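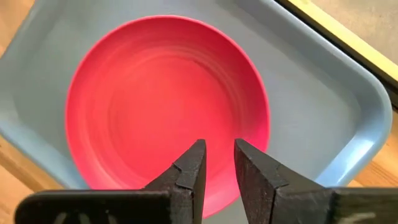
Dradeck Two-Arm Table Cell
Section 4. Safe practice for handling tableware

14 shares | 2 comments

4.1 Before you start

This section is for every person who starts, stops or stands near the cell. Please read it completely also if you have used the older Fultwood cell, because the stop procedure is different.

1. Look at both arms and check that no cable is pulled tight at the wrist or the elbow.
2. Press the stop button one time and release it. The status line must change to HELD and stay there.
3. Set the speed limit to 13 percent for the first cycle of the day. After one clean cycle you may raise it to 29 percent. Higher values are for the supervisor only.
4. Say "arms live" in a clear voice before you enable the motors. Wait for an answer from each person in the room.

CAUTION: The motors hold the arm only when they have power. If the power goes away, the arm can fall on the table. Do not put your hand under a raised arm, not even for a short moment.

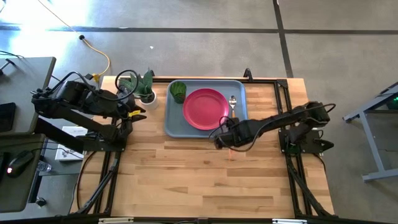

4.2 Placing the objects

5. Put the arms in HELD before you reach over the table. A pause in the software is not the same as HELD.
6. Place the tray first, then the plate or bowl, then the cup. Lay forks and spoons last.
7. Use only tableware from the approved list. Glass and ceramic are not allowed in this cell.
8. Take your hands away behind the table edge, and only then release the HELD state.

NOTE: For a bowl, the taught grasp is at the rim. If the fingers touch the base of the bowl, stop the cycle and teach the height again. Do not try to correct it by pushing the bowl with your hand.

NOTE: Tall objects like plants may stay near the cell if they are entered in the layout file as obstacles. When you move one, you must change the file also.
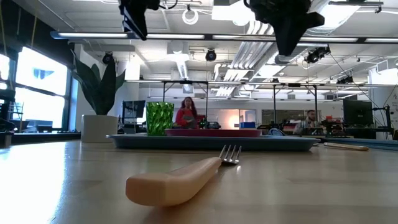
4.3 People near the cell

9. Keep a free distance of 900 mm from the table edge when the arms are live. Desk work in the same room is permitted outside this distance.
10. One person is the operator, and this person keeps the stop button in reach. If the operator must leave, the arms go to HELD first.
11. Nobody wears headphones inside the marked distance.
12. If something falls from the table, leave it there until the cycle is finished or stopped.

4.4 After a stop

13. Write the reason in the log with form 1705. "Unknown" is an accepted reason, but an empty field is not.
14. Check the finger pads for cuts. Small scratches on the finger body are acceptable.
15. Begin again from step 2. 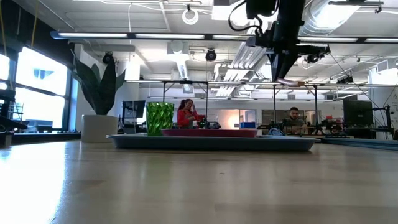
Delphine Blackwood wrote: In step 9, is the distance measured from the table edge or from the farthest point the arm can reach? In our cell the elbow goes outside the table when the arm is folded, so the two are quite different.

Fergus Drummond replied: We had the same doubt in March and now we take whichever line is farther out. I would like to see it written in 4.3.

Dradeck documentation | Contact | Copyright Dradeck | Back to top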